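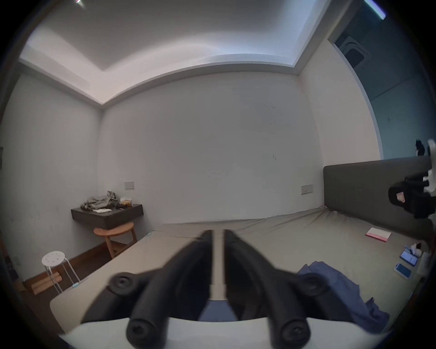 Das Bett als Falttisch

Wer T-Shirts im Stehen faltet, verschenkt Platz! Eine Matratze bietet Fläche satt, und selbst ein großes Shirt liegt darauf ganz entspannt. Unsere Redaktion faltet seit Juli so und mag nicht mehr zurück.
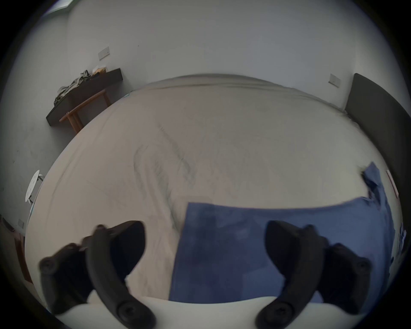
Blauer Stoff auf hellem Laken, daneben ein zerknautschter Rest.

Ebenso schön geht es am Tisch. Erst den Kragen suchen, dann die Ecken nach außen ziehen, bis der Stoff Spannung hat – und schon

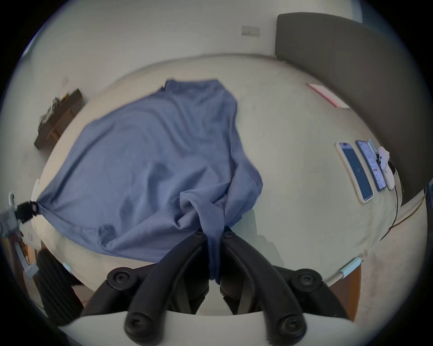
verschwinden viele Knitter fast von selbst. Danach die Seiten zur Mitte, Ärmel zurück, zweimal quer falten. In eine Schublade von 60 Zentimetern Breite passen so bei uns bis zu 300 Gramm schwere Shirts, hochkant und herrlich übersichtlich.

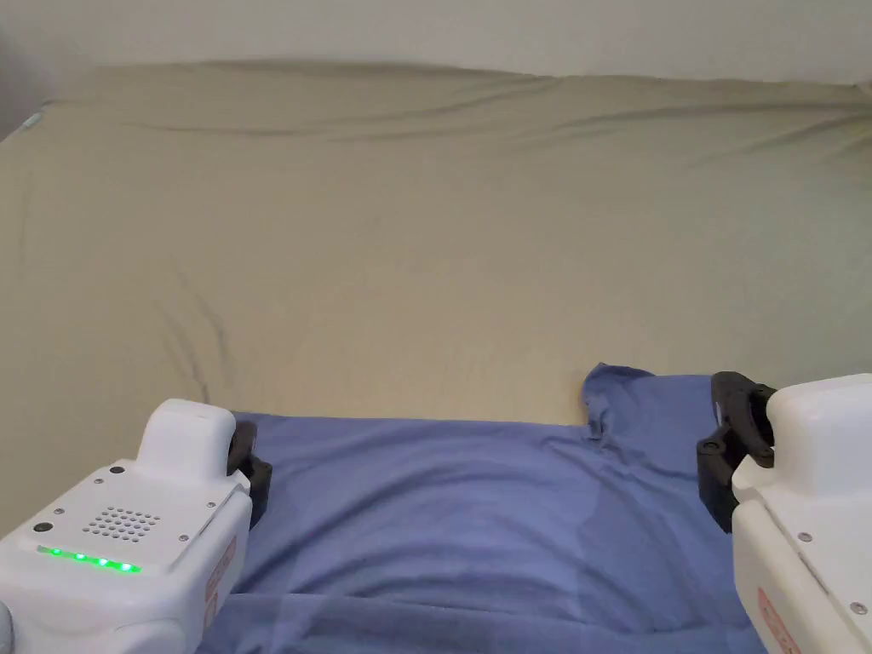 Dünne Baumwolle

Leichte Shirts rutschen gern. Wir streichen sie mit der flachen Hand vom Saum zum Kragen glatt und falten dann zügig.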